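Ticket 300: Newsletter sign-up and photo gallery not working
Site: Dombridge Social Dance Club
Opened by: Miloslav Bartoš
Opened: Wednesday, January 18, 2023
Priority: Normal

Members who fill in the newsletter form get the thank-you page but no confirmation email. The gallery from our winter social also stops after the first 50 photos. We posted the link on Facebook, so people are noticing. I've tried two browsers and cleared the cache in both. 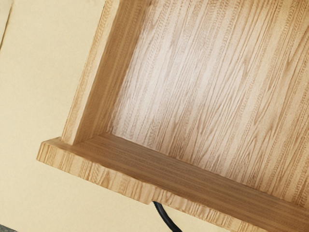 Wood grain, inside corner.

Reply from Fouad Ouazzani, Skorkon web support

Checked the form first. Sign-ups are reaching the Tahiri mailing list but sit there as "pending". The confirmation message is being sent from the club's old address, which was closed when you moved your email over. I've changed the sender to the current one and sent a test to myself. It arrived in 2 minutes.

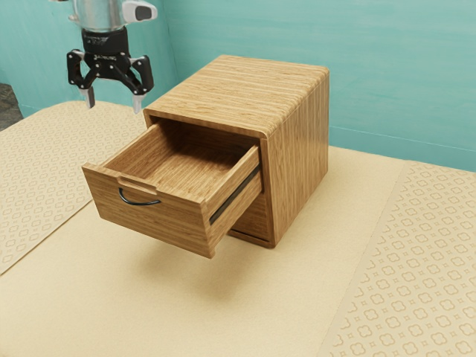

Gripper and cabinet, drawer out.

Gallery next. The Dotero plug-in has a page limit, and the "load more" button was switched off in the last update. I've switched it back on. Please try it on a phone as well as a computer and let me know which photos are still missing, if any.

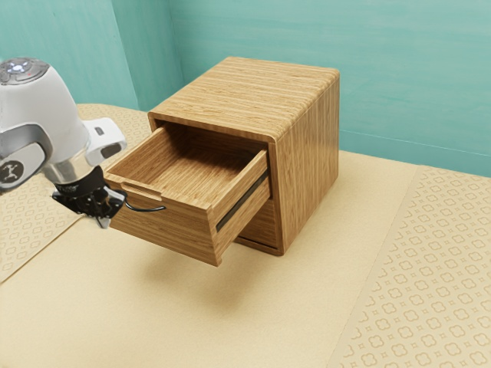
Miloslav Bartoš: The button works on my laptop. On my phone it shows up behind the footer and I can't tap it. Also, do the people stuck on pending have to sign up again? We want them to get the notice for the March workshop, and some of them paid for membership at the door.

Fouad Ouazzani: No need to sign up again. I've resent the confirmation to everyone pending. They have to click the link within 9 days or the entry lapses. The footer overlap is a spacing rule in your theme's mobile layout. Fixed now, but you may need to reload the page.
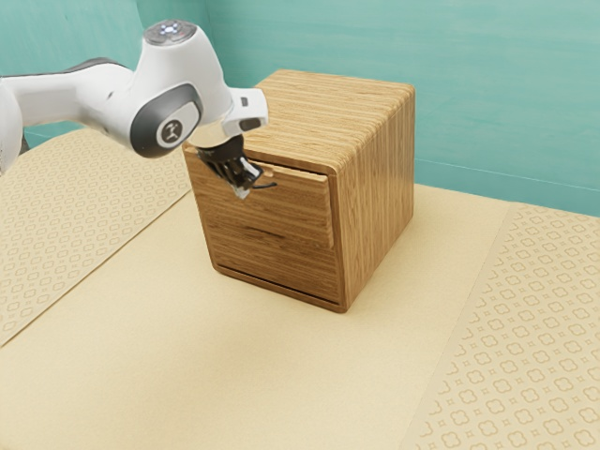

Status

Newsletter form: resolved.
Gallery on desktop: resolved.
Gallery on mobile: waiting on the club to confirm.
Old sender address: still listed on the Contact page. Miloslav to update it.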